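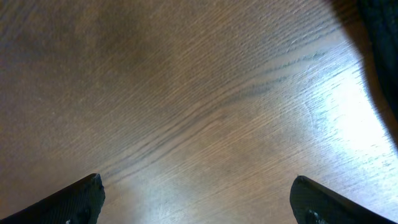 The gripper fingers over the bench top, seen from the wrist camera.

Category: About the School / Workshops and Laboratories

About the Gorngate Automation Workshop

The Gorngate Automation Workshop is the teaching and maintenance unit of Leltbridge Technical School. It was founded to give students of engineering a thorough grounding in the care of working machines, and it remains the only part of the School in which one robot cell is kept in service throughout the year for that purpose. The cell is known within the School as Varma.

Varma consists of one arm, a two-finger gripper, a camera carried at the wrist and a wooden bench. The School has chosen to keep this arrangement simple. Students are expected to know every fixing, cable and setting in it before they are permitted to move to the larger cells at our Brevavville site.

The Workshop is led by Lavanya Palaniappan, Head of Cell Maintenance, who is responsible for the service schedule and for the training of all students admitted to the course. Each intake is limited to 27 students, who work in groups of four under supervision.

How the cell is looked after

Varma is serviced after every 1000 hours of running, and receives a shorter inspection at the start of each teaching week. The inspection begins with the power isolated. The fingers are wiped with a dry cloth and examined for wear at the tips, where small marks and pale patches are usually the first to show. A mark on the surface is entered in the service book. A chip, or a finger that can be moved by hand against its mounting, is reported to the supervisor, and the cell stays out of use until the part has been changed.

Power is then restored and the gripper is opened to its full width over the bare bench. Students compare the wrist camera view with the reference view kept in the service book. Both fingers should enter from the lower corners with clear bench between them.
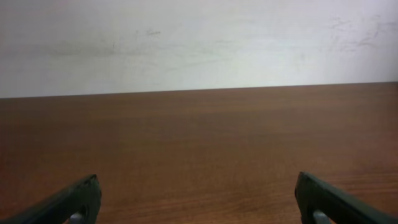 Where one tip is seen to stand a little higher than the other, the student records the difference and checks it against the previous entry. A difference that has not changed is normally a matter of how the camera is seated in its bracket. A difference that has grown calls for an examination of the finger screws and, if these are sound, of the bracket itself. The same rule is applied to the line at the back of the bench, which may run at a slight tilt in the view. Students are not permitted to correct either by changing the software settings until the mechanical checks have been signed.

Lighting receives equal attention. Polished wood reflects strongly at certain angles, and a patch of glare can hide the grain on which a focus check depends. The arm is therefore moved through several positions and the brightest area noted for each. Blinds and lamps are adjusted first, and the camera exposure only afterwards.

The full service is carried out each August, when teaching has ended. Cables are drawn and examined along their length, the joints are checked for play, and the position of the arm relative to the bench is measured afresh. The present service procedure contains 114 entries, each of which is initialled by the student who performed it and by a member of staff.
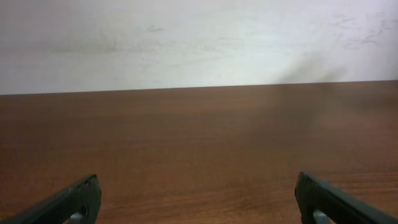
May outside firms send their own staff to be trained on Varma?

Places are offered to local employers when an intake is not full. Applicants should have completed basic electrical safety training and must be nominated in writing by their employer. They follow the same course as our students and keep the same service book.

Repairs and records

Minor repairs are undertaken in the Workshop by students in their second term. These include the replacement of fingers, brackets and cable clips. Work on the joints or the controller is reserved to staff, although students attend and are asked to write up what they have observed. Service books are retained by the School and may be consulted by later intakes.

Page approved by the School Office, November 28, 2020.

Related pages
Admission to the Gorngate Workshop
Our Brevavville Site
Safety Rules for Robot Cells
Keeping a Service Book: Guidance for Students
Contact Leltbridge Technical School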